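Unit 4: Good practice for teleoperated tabletop work
Course notes, Malcolm Fairclough

These notes go with the March lab sessions. Read them before you sign up for a slot at the Pickering bench.

Teleoperation means a person drives the arm directly, so most of the rules concern the person. Keep the speed limit at 200 mm per second until your partner has signed the log. A second person stays at the stop button the whole time and does nothing else — no phone, no note taking. If the link drops for more than 500 milliseconds, the arm must hold its position and wait for a fresh command.

Set the table before you pick up the controllers. Objects go where both hands can reach without crossing. Small parts such as game tiles stay in a lidded box until the task calls for them, and the tray that will receive them starts out empty.

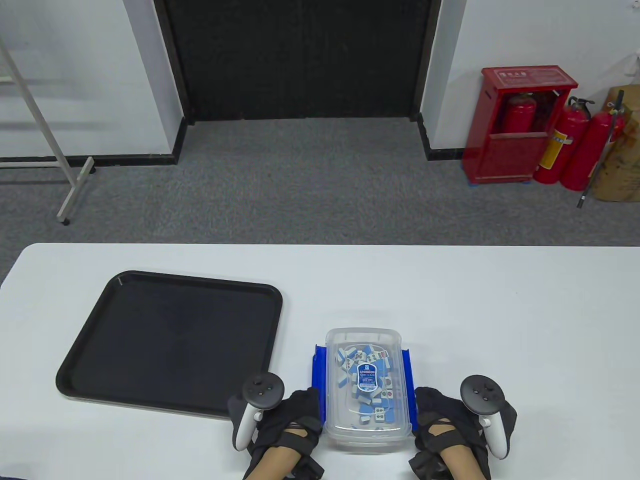 Who is allowed to restart the arm after an emergency stop?

Only the person who pressed the button. They check the table first, then say "clear" out loud, and the operator answers before the power comes back on.

Write down every stop, including the ones that seem minor. Yi-an Tak keeps the log sheets and will hand back any entry that has no cause filled in. "Unknown" is accepted as a cause, but a blank is not.

Walkways and fire equipment are covered in the room rules, section 2. Nothing may be stored in front of an extinguisher, even for the length of one session.

For next time: read the Jindura operator guide up to the part on workspace limits, and bring your signed checklist to room 362.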